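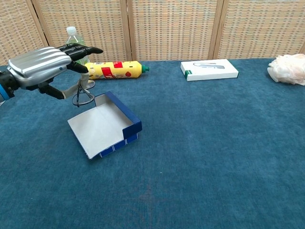 Unit 7: Thin and transparent objects in the grasp pipeline

Reading before the session: the Zakent planner notes, sections on approach vectors and release height. The lab part assumes a working install of the Metcombe perception stack.

7.1 Why depth fails on wire frames

A pair of glasses gives the depth sensor very little to work with. The rims are a few pixels wide, and the lenses return either nothing or the distance of whatever lies behind them. Clear bottles have the same problem over a larger area. After the default hole filter runs, the rims are usually gone and the temple arms survive as short, unconnected segments.

Metcombe handles this in two passes. The first segments in color only and produces a mask. The second keeps depth points inside the mask that agree with a line or curve fit, and discards the rest. If fewer than 242 points remain, the object is flagged SPARSE and the planner must not use its surface normals.

7.2 Grasp selection

For SPARSE objects, Zakent samples candidates along the fitted curve. Set max_candidates to 3000; higher values slow the search and rarely change the top result. Candidates on a temple arm score well for finger clearance but leave the center of mass far from the contact. The object then hangs and can rotate about the grasp axis.

7.3 Carrying the pose forward

Do not reuse the pre-grasp pose after lift. Re-estimate it in the hand frame, and extend the collision body downward to the lowest visible point of the object. A rim hanging below the fingers is the part most likely to catch on a tray wall during placement.

Release height is measured from that lowest point, not from the fingertips. The default clearance over a container edge is 40 mm. Lower it only after the lateral move has finished.

7.4 Lab task

Run the Jiltulby replay tool on the supplied logs with re-estimation off, then on. Plot the distance between the collision body and the tray edge for both runs. Mark every interval in which the hand hides more than half of the mask – the tracker falls back to prediction there, and the plot should show it.

Submit the plots and your config file by Sunday, 2 pages maximum. Szulc chapter 4 covers the curve fit in more detail.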